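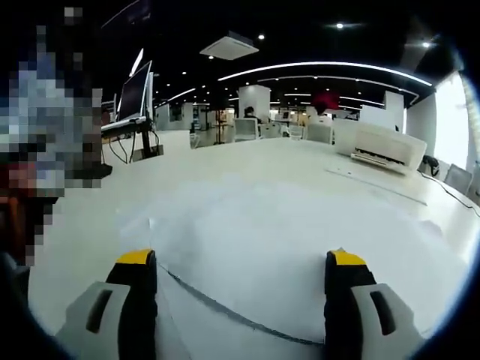
4. Preparing the Work Surface and Cable

4.1 Place the Viltix garment steamer base on a flat, level table. Keep the power cable away from the table edge and from the path of the steam hose.

4.2 Fill the tank with cold tap water up to the MAX line. Do not add scent, starch, or descaler.

4.3 Close the tank cap until it clicks. Connect the plug to a grounded outlet.

CAUTION: Do not use an extension cord rated below 2,000 W.

4.4 Set the dial to position 2 and wait until the indicator stops flashing. Point the steam head away from people and pets during heat-up.

5. Steaming Flat and Folded Fabric

5.1 Check the care label. If steaming is not allowed, stop.

5.2 Unfold the fabric one layer at a time. Steam each layer separately, starting at the fold line.
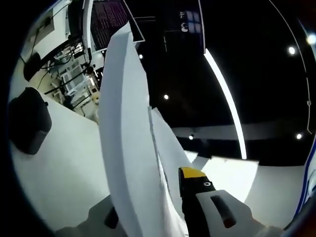 Fig. 5-1. White material, folded, with a crease between panels.

5.3 Hold the steam head upright, two inches from the surface. Move it slowly downward along the crease. Do not press on seams.

5.4 Let the fabric cool flat for six minutes before refolding.

NOTE: Heavy weaves may need a second pass at position 3. Use the Grasteo brush attachment (part no. 534, sold separately) for pile fabrics only.

WARNING: Steam can cause burns. Unplug the unit and let it cool fully before emptying the tank or changing attachments.

5.5 Empty the tank after each use. Descale every July, or sooner if steam output drops. See Section 6.

Revised Sep 15, 2023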